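Vundbridge Sports Retail: regional management meeting, 6th December

Present: Anwara Debnath (chair), Severyn Tkachenko, Sewwandi Gunawardena, Rokeya Mridha
Apologies: Chathurika Dewan

1. Country manager, Eder region
Severyn Tkachenko takes over as country manager in January. He will hand the Totenus account to Rokeya Mridha and keep the wholesale team until a replacement is hired.

2. Running shoes
Pre-orders stand at almost 2,000 pairs. Sewwandi asked for 400 to be held back for the Lendby store. Agreed.

3. Staff discount
No change. To be looked at again with the spring budget. 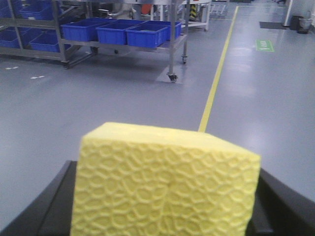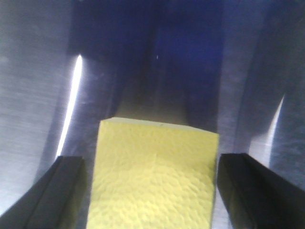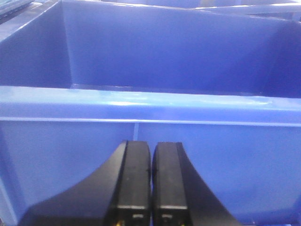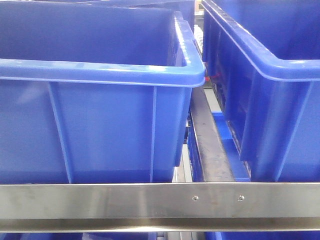

4. Store opening, Lendby
Rokeya reported that the lease is signed and the fitters have 2 weeks of work left. Club discount cards have gone out to 162 members. The sale balls and shin guards still need something to sit in by the entrance, and Anwara suggested blue plastic bins like those in the last two pictures. Severyn would prefer wire baskets. Rokeya to get prices for both.

Meeting closed at noon.

Vundbridge Sports Retail | Contact | Back to top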